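Checking the date label on film-wrapped packs

Use this procedure when sorting wrapped packs before they go into a Tamuno storage bin. It applies to any small rectangular pack with clear outer film.

1. Prepare the surface
Work on a white, matte tabletop next to a light wall. Dark or glossy tops throw glare onto the film and make dotted print hard to read. Wipe the top with a Ditico cloth and let it dry.
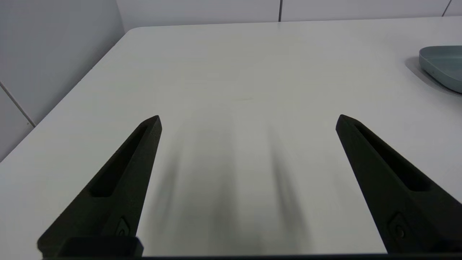
Set the lamp to one side at 550 lumens. Overhead light tends to land directly on the label.

2. Find the label
Stand the pack upright and turn it until the printed panel faces you. The code may run along the length of the pack, so tilt the pack to follow the line. If a fold in the film crosses the print, flatten it with light pressure. Do not pull on loose flaps.

3. Record the code
Copy every character in the order printed, including letters and spaces. Enter the time line separately from the date line.
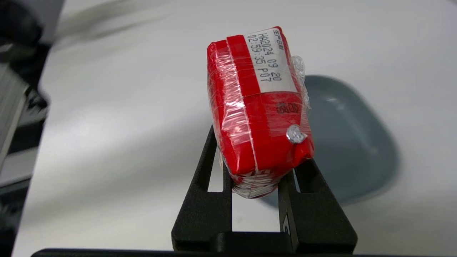
Red pack in clear film. Label reads HA2024 09 20, then 02:59:35 P07.

4. Sort
Group packs by year and month, oldest at the front. Limit each bin to 37 packs. Packs with an unreadable label go in a separate bin for a second check.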